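Minum：音乐治疗小组的活动记录整理
说明文档（README）

先说这是什么。Minum 是我这几年带音乐治疗小组攒下来的活动记录，整理成了可以检索的文本表格，一共397条，每条对应一次小组活动里的一个环节。我自己是音乐治疗师，不是搞数据的，表格能长成现在这个样子，多亏了 Aaliyah Chan 帮我写脚本、改字段名，还耐着性子听我解释为什么“即兴”和“自由演奏”不能合成一列（真的不能！后面会讲）。

版本更新到7月17日。之前拿到过旧版的朋友，请直接换成新的，旧版的“情绪备注”那一列有一批错行，别再用了。

为什么要做这个

最早只是想给自己省事。我在 Gebreyes 日间康复中心带小组，来的人多半在从抑郁、焦虑或者长期失眠里慢慢往外走，也有几位是脑卒中之后情绪一直起伏的。每次活动结束我都要写记录，写在本子上，字又潦草，过两个月自己都认不出来。有一回要找“上次用框鼓做呼吸引导是怎么开场的”，翻了一个下午，翻到最后发现写在一张超市小票背面。

后来我就开始打字录入。录着录着发现，别的治疗师也想看。Ermanno Fontana 在 Zeletti 那边带老年组，他来我这儿观摩过一阵子，回去以后老是写信问我：那个用两个音来回应答的练习，你后来怎么改的？问得多了，我干脆把整份表发给他。他看完回了一句“你的分类我一个都看不懂”，好吧，于是有了这份文档。

里面有什么

主表叫 sessions，一行一个环节。字段不多，我逐个说一下。

编号：就是流水号，没有含义，别拿它排时间顺序，有些是后来补录的。

环节类型：一共8类，分别是开场问候、呼吸与节拍、应答练习、自由演奏、有主题的即兴、歌曲讨论、歌词改写、收尾。刚才说的“即兴”和“自由演奏”的区别在这里：自由演奏是我什么都不给，乐器摆在中间，谁想动谁动；有主题的即兴是我会给一句话，比如“早上刚醒的那十分钟”，大家围着这句话来弹。对刚进组的人来说，这两件事的难度差得很远。自由演奏有时候会让人特别慌，安静得太久了，手放在鼓面上就是敲不下去。给一句话，反而松动得快。所以请不要合并，拜托。

时长：单位是分钟，我看着墙上的钟记的，误差两三分钟很正常。

乐器：用的什么就写什么，多件用分号隔开。人声也算乐器，哼唱和说唱都归在“人声”里。

带领者动作：我当时做了什么。比如“跟随”“放慢”“停下等”“换调”。这一列我最看重，也最难写，因为人在活动里的反应常常比脑子快，回头再想，经常想不起来自己到底是先放慢的，还是先停下的。想不起来的我就空着，没有硬填。

情绪备注：自由文本，最长的一条有3000字，那是一次很特殊的歌词改写，我写完自己也哭了一场。已经做过去标识处理，能认出具体某个人的内容都删掉或者改写了。

后续：这个环节之后，我下一次做了什么调整。不是每条都有。

附表叫 songs，收了54首在歌曲讨论里用过的歌，只有我自己起的代号、调性、速度和大致的主题词，没有歌词，也没有音频。版权的事我搞不明白，也不想惹麻烦，索性都不放。

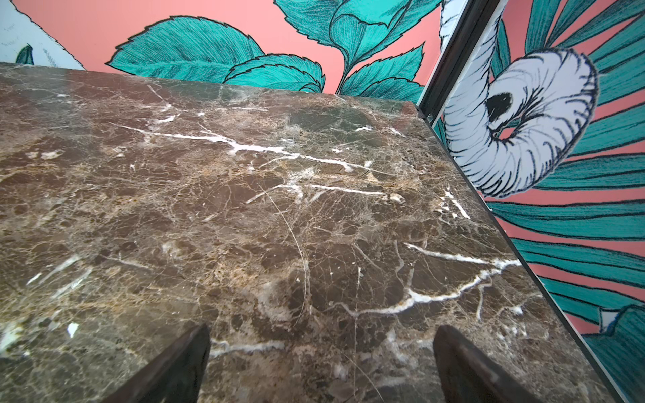
接着说附表。速度那一栏是我们在组里实际唱出来的速度，跟原曲常常不一样。小组里唱歌几乎总是越唱越慢，尤其是下午场，午饭吃完大家都困。我没有去纠正它，也没有按原曲的速度“修正”，因为慢下来这件事本身就值得看。有位组员跟我讲过，平时听那首歌觉得它在催人，大家一起唱慢了以后，才听清楚中间那句是在道歉。这种话我是一个字都不舍得丢的（征得同意之后写进来的，放心）。

主题词是我一个人标的，主观得很。同一首歌，我标“告别”，Ermanno 标“回家”，我们俩在 Nisville 的同行聚会上为了这个争了一顿饭的工夫，谁也没说服谁。最后表里两个词都留着，用斜杠隔开，前面是我的，后面是他的。只有一个词的，就是他没标过。

数据是怎么来的

全部来自我自己带的小组，没有抄别人的，也没有网上收集的内容。流程很土：活动结束，我先喝口水，坐下来趁热写二十分钟，当天晚上或者第二天录入。拖到一周以后才录的，“带领者动作”一列我都重新看过，拿不准的就清空了。

进组的时候每位组员都签过知情同意，同意书里单独有一条讲活动记录可以整理后用于同行交流和教学。不同意的，对应的活动就整条不收。有三位是后来改主意的，我把相关条目撤掉了，编号也没有往前补，所以你会看到编号中间有空缺，不是文件坏了。

去标识这一步，我先过一遍，Aaliyah 再过一遍。姓名、年龄、住哪儿、家里有谁、做什么工作，这些都不保留。麻烦的是一些很具体的生活细节，比如某个人总在敲三下之后停住，是因为小时候家里的某件事。这样的句子单看没有名字，可是认识他的人一眼就知道是谁。遇到这种，我会改写成更宽泛的说法，宁可丢掉一点味道。如果你读到哪条觉得还是太具体，请一定写信告诉我，我当天就撤。

可以拿来做什么

我希望它派得上用场的地方是备课。新手带组，最怕的就是中间突然冷场，表里“停下等”之后发生了什么，有很多条可以翻。你可以按环节类型筛，也可以按乐器筛。想看收尾怎么收得稳一点的，建议从呼吸与节拍类往后看，我经常把开场的节拍原样搬回来收尾，组员对熟悉的东西会安心很多。

教学也欢迎用。Zeletti 的实习生拿它做过案例讨论，据 Ermanno 说，最热闹的一次是大家争论我为什么在某一条里换了调。答案很丢人：我弹错了，然后将错就错。那条的备注我后来补上了，免得再有人替我想出一套理论来。

如果想做文本分析，也可以，但请先读完下一节。

不能拿来做什么

不能用来证明音乐治疗有没有效。我没有对照组，没有量表分数，连出勤都记得不齐。表里“情绪备注”写的“明显放松了”，是我坐在对面看见的样子，跟那个人心里是不是真的放松，中间隔着很远。带组这么多年，我看走眼的次数不少。有人全程笑着打沙锤，散场的时候告诉我今天是她最难熬的一天。

不能用来给人做诊断或者筛查，也请不要拿这些备注去训练什么“情绪识别”的东西。同样是敲得很轻，有人是累了，有人是在听别人，有人只是怕吵到隔壁的陶艺班。

也不要照着表一步一步地带组。真的有人这么干过，拿着打印稿，第几分钟换什么乐器都对着来，组员看他一直低头看纸，也都跟着低头。先看人，再看纸。

如果你自己正在经历很难的时候，翻到了这里，这份表帮不上太大的忙，请去找当地的医生或者心理咨询师聊一聊，也可以先跟身边一个信得过的人讲。音乐当然可以听，放在旁边陪着挺好的。

已知的问题

一、乐器名称不统一。“手鼓”“框鼓”“铃鼓”早期我是混着写的，Aaliyah 合并了一部分，还有一些连我自己也判断不了当时用的是哪一个。

二、上午场和下午场没有分开记，现在很后悔。下午场的自由演奏明显安静一些，可惜从表里看不出来。

三、我这个人偏爱钢琴和人声，所以表里这两样特别多，吉他少得可怜。不代表吉他不好用，是我弹得差。

四、带老年人的经验很少。Ermanno 那边的记录目前没有合进来，他用意大利语写，缩写还特别多，我们打算8月坐下来一起弄一次，能不能弄成再看。

五、有几条“后续”写的是“下次再说”，然后就没有下次了。有的人出组了，有的是我忘了。留着吧，也算真实情况。

怎么打开

两个表都是逗号分隔的纯文本，编码是 UTF-8。用表格软件直接双击的话，中文有可能变成乱码，请走“导入”，手动选一下编码。情绪备注里有换行，导入的时候记得确认引号是成对识别的，不然一条会裂成好几行，看起来像我写诗了一样。

不会弄的话也别硬来，写信给我，我发一份打印版。打印版按环节类型排，字号大一些，边上留了空，方便你们自己写批注。我自己备课用的也是这一版，已经被茶渍泡过两轮了。

引用和分享

内部备课、上课、督导讨论，随便用，不用打招呼。要写进文章或者公开发表的，请先跟我说一声，引用到具体某一条的备注时，我需要回头再确认一次同意书。转发给同事没问题，请连着这份说明一起转，单独转表格的话，看的人肯定会把那两类合并掉，我太了解了。

改动建议发给我或者 Aaliyah 都可以。字段名、脚本、格式这一类找她快得多；关于活动本身的问题找我，我回信慢，带组的日子基本不看邮箱，隔几天一定会回。要是你手上也有类似的小组记录，愿意拿出来一起对照，那就太好了！哪怕只有十来条，哪怕也写在小票背面，我都想看。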